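Setting up the bottle cell, model version

Posted by Teodoro Varela, Mar 1, 2021

In January we started to prepare a small cell for Clellier. One arm moves brown bottles between a green crate and a grey bin, and the arm must work close to both of them without touching the walls. Before we drill any holes in the real bench, we do all the setting up in simulation. This gallery is for colleagues at Katmont who will look after the cell later and who asked how the layout was decided.

The arm base stays where it is for the whole job. We made this rule early, after Cormac Scanlon moved it three times in one week and all the taught positions had to be corrected each time. Now only the bin and the crate may be moved, and each change is written in the setup sheet together with the name of the person who did it. The table in the model is 1000 mm on its long side.

Gráinne Fahy wrote the approach path for the gripper. She keeps it 100 mm higher than necessary when the arm travels, and lets it go down only for the last part. It is slower, but for a first setup we prefer slow. The speed can be raised later, when the path has been run enough times.

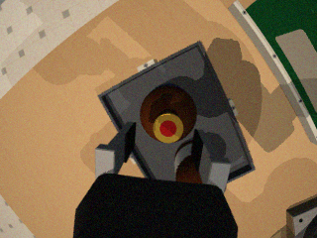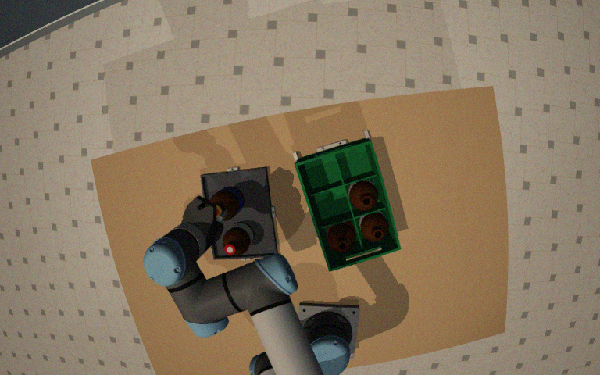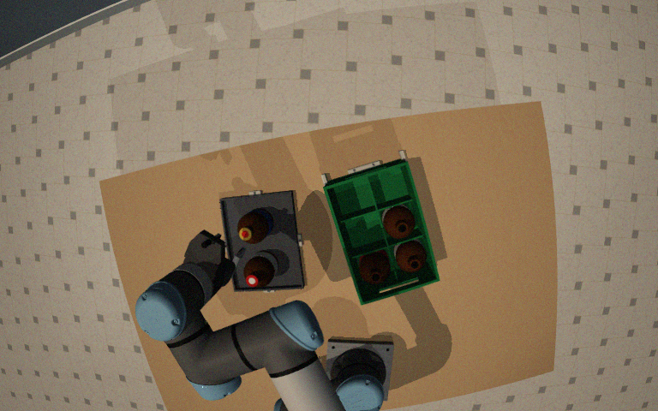
Rendered views from the simulated cell. First: the gripper fingers close to the grey bin. Second and third: the arm on its mounting plate, with the bin and the six-compartment crate.

Some notes for the person who takes over.

The crate is turned a little in relation to the bin. If you make it straight, you must teach all six compartments again, so please leave it. The dividers are the part to be careful with. In January the fingers hit one of them in run 346 and the program continued as if all was well. Darragh Fitzgerald then added a stop, and the arm now waits for a person to confirm before it goes on.

Check the finger opening after every change of the gripper model. The value is in the tool file, not in the main program - I looked for it a whole morning in the wrong place.

Áine Geraghty keeps the list of bottle positions. We have 625 saved runs with the present layout, and she can tell you which of them are useful for comparison. Please do not delete the old ones, also when they look like failed attempts.

The next step is to copy the base position to the real bench at Ó Dálaigh. Drawings for the mounting plate are ready and will be sent with the next delivery.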